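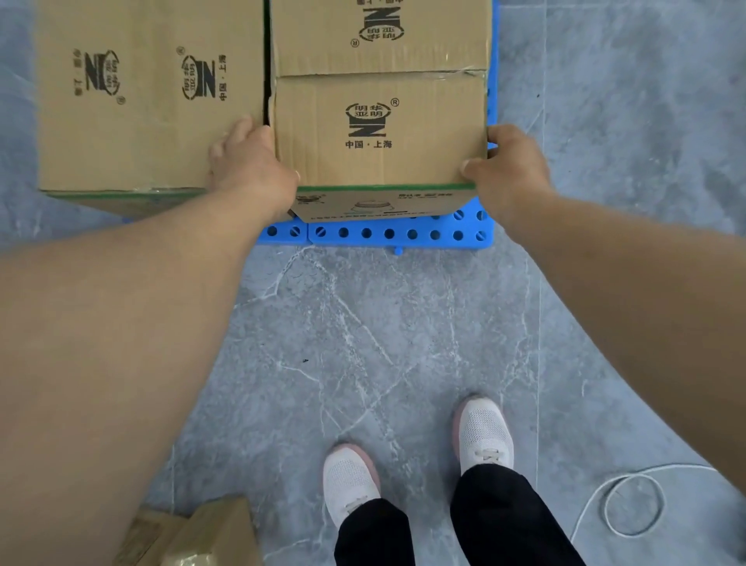 Speaker notes – "The Denim Jacket in an Office Wardrobe"
Evening talk at Fustavis, starts 6:30, talk is 40 minutes and then questions
Notes by Maricel Saludo

Opening
Say good evening, thank Kristine for the invitation and for the rail of clothes. Wait until people at the back sit down.
Start with the question: who owns a denim jacket? Then: who wore it to work this month? Usually the second group of hands is much smaller. Leave a short silence here, do not explain the result immediately.
Then my own story. When I got my first office job, I owned one good jacket and it was denim. My manager, Mr. Tiongson, told me very politely that I looked ready for a picnic. I was ashamed for a week. After that I bought a gray blazer which I never liked, and I wore it for four years.
(Smile here. Last time I told it too seriously and people felt sorry for me.)

Part one: which denim
Hold up the light blue jacket first, then the dark one. Ask which one is older. They will say the light one, but both were bought in the same season.
Points to make:
Dark indigo with no fading is the easiest to bring into an office. Black denim is almost as easy. Light blue is possible, but all other clothes must then be quite formal.
Look at the thread. Orange stitching speaks loudly, stitching in the same color as the cloth is quiet.
No holes, no patches, no frayed hem. I know some of you love the frayed hem. Keep it for the weekend.
Metal buttons: dull ones are better than shiny ones. You can change them, a tailor does it quickly. Pass around the jacket from Grara, where I changed the buttons.

Part two: fit
Speak slowly in this part, my pronunciation of "shoulder seam" is not the best.
The shoulder seam should sit at the end of the shoulder, or clearly lower if the jacket is meant to be big. One centimeter lower just looks like the wrong size. (Say "half an inch" for this audience.)
Length: a short jacket ends near the waist, so it goes well with high trousers and with a straight skirt. With low trousers there is a strip of shirt in between, and this strip makes a careful outfit look unfinished.
Sleeves can be rolled once or twice. Three times is a sausage.
Ask Malcolm to come up and try the two sizes, medium and large. He agreed to it already. Let the audience decide which is better before I say anything. I prefer the large on him, but it is fine if they disagree.

Part three: three outfits from the rail
Outfit one. Dark jacket, cream knit top, gray wool trousers, loafers. This is the safe one. Mention that the wool does most of the work, the eye reads wool as "office" even when denim is above it.
Outfit two. Black denim jacket, white shirt buttoned to the top, long pleated skirt, flat boots. Show it with the belt and without. Without is calmer.
Outfit three. Light blue jacket, navy dress, small heel. Put the jacket only over the shoulders first, then with the arms in. Many people will say they could never wear it on the shoulders because it falls off. They are right, it does fall off.
If there is time: denim with denim. The two blues should be clearly different. When they are nearly the same, it looks like an attempt at a suit which did not succeed.

Part four: care (keep short, five minutes)
Wash seldom, inside out, in cold water. Air it on a wide hanger overnight.
Dark denim can leave color on a pale bag. Tell about my beige Woteo bag, and show the stain. People always want to see the stain closely, so give it to the first row.
No tumble dryer. The cotton shrinks and the collar begins to curl.

Questions that came at the Lumbao evening
"What about a client meeting?" – If it is the first meeting, I still take the blazer. After that, it depends on the client.
"Does it work for men in their sixties?" Yes. Mr. Bhat asked this, and he was wearing a very good one with a knitted tie.
"How much should I pay?" I do not name a price. Say: look at secondhand first, denim is one of the few things that can be better used than new.
"Can I iron it?" The collar and the front placket, with steam. Leave the rest.

Before finishing
The rail stays open until 8:30, everybody may try things on. The mirror is next to the window. Please hang the jackets back with the top button closed.
Thank Kristine again, and Malcolm for being the model.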